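Can a robot tidy up yet? Try the puzzle test at home or at work

By Tharun Pinto

People ask me all the time whether a machine can do the chores yet. My answer is always the same: give it a child's wooden puzzle and watch! Putting number tiles back in their tray is a real household job (ask any parent at seven in the evening), and it has nearly everything in it that makes tidying hard for a machine. The pieces are small and flat, they land at any old angle, and each one has a single right home. I love this test, and you can run it on any two-armed robot you can get time on.

What you'll need

A robot with two arms and a camera that can see the table
A wooden number puzzle with loose tiles and a tray
A plain table at a height both arms can reach
A notebook, and a stopwatch if you want times as well

Step 1. Decide what counts as tidy

Write this down before you switch anything on. Lakshmi Hegde and I lost a whole afternoon in July arguing over a tile that was in the right slot but sitting proud at one corner. Our rule now is that a tile counts when it lies flat in its own place, the right way up. If a person has to nudge it, it's a miss. Be strict - you'll learn far more.

Step 2. Start with an easy round

Leave most of the puzzle done and take out a few tiles from one row. Put them beside the tray with a good gap between them, picture side up. For the first go, set them all straight. On the second, give each one a twist, so that the hand has to turn the tile before it goes in.

Do 30 tries at each setting. It sounds like a lot, but three lucky goes in a row will fool you completely (they fooled me).

Step 3. Watch the pick-up

Most of the trouble is here. A flat tile on a flat table gives fingers very little to get hold of. Some hands slide the tile to the table edge, some tip it up with one finger, and some just press down and hope. Note which one you see. Our first controller, which we called Istier, dropped 11 of its first 30 tiles before it got anywhere near the tray. The next one, Vivach, learned to pinch across the short sides and was a joy to watch.

Step 4. Watch the two arms share the work

Loose tiles on one side and empty slots on the other make a lovely little problem. Does the nearer arm do everything? Does one arm hold the tray still while the other presses? Look out for a hand parked over the very slot that needs filling, too. That one catches out a lot of systems, and the camera can't see through fingers any better than you can.
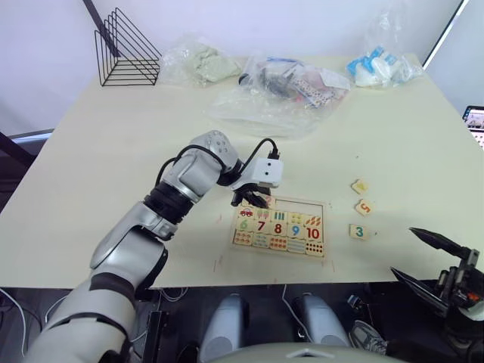 Step 5. Make it harder

Once the easy round goes well, turn a tile face down, push two together so they touch, or shift the tray a little halfway through. Change one thing at a time and keep your notes separate. Vivach got 76 tiles out of 100 on twisted ones, then fell to bits when we let them touch. Back to work we went!

So, can it do the chores?

Slowly, and with someone standing by. I'd trust a good two-armed robot today with a known puzzle on a clear bit of table. I wouldn't leave it alone with a toy box. Sorting on a shop floor is closer, as the parts tend to turn up in the same place each time, and that helps enormously. If you run the test yourself, do keep the failed tries in your notes along with the good ones. Lakshmi and I go back to ours more than anything else.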